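Protokoll der Besprechung vom 16. Mai
Projekt Drellwood, Greifzelle 2
Ort: Besprechungsraum Clalevden

TOP 1: Störung beim Ablegen
Der Greifer hat beim Ablegen der Teile zu früh geöffnet. Das Teil ist neben die grüne Schale gefallen. Im Protokoll der Steuerung steht zu diesem Zeitpunkt die Meldung 1716 (Position nicht bestätigt). Der Arm hat trotzdem nicht gestoppt, und dies ist für uns der wichtigere Punkt. Die Firma De Luca hat die Meldung nur als Warnung eingestellt.

An den schwarzen Fingern sind kleine helle Spuren zu sehen. Ob sie mit der Störung zusammenhängen, konnte nicht geklärt werden.

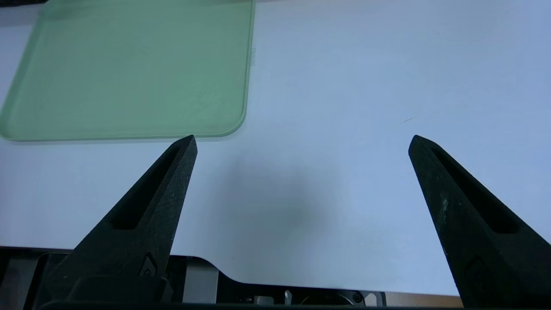
TOP 2: Beschlüsse
- Die Meldung 1716 wird als Fehler mit sofortigem Halt eingestellt. Zuständig: De Luca.
- Bis zur Freigabe fährt die Zelle nur im Handbetrieb.
- Beide Finger werden geprüft und, falls nötig, ersetzt. Bestellung über Hendham, Auftrag 3722.
- Die Position der Schale wird neu eingelernt.

TOP 3: Verschiedenes
Die jährliche Sicherheitsprüfung bleibt im Oktober. Der Schlüssel für Raum 102 fehlt noch immer.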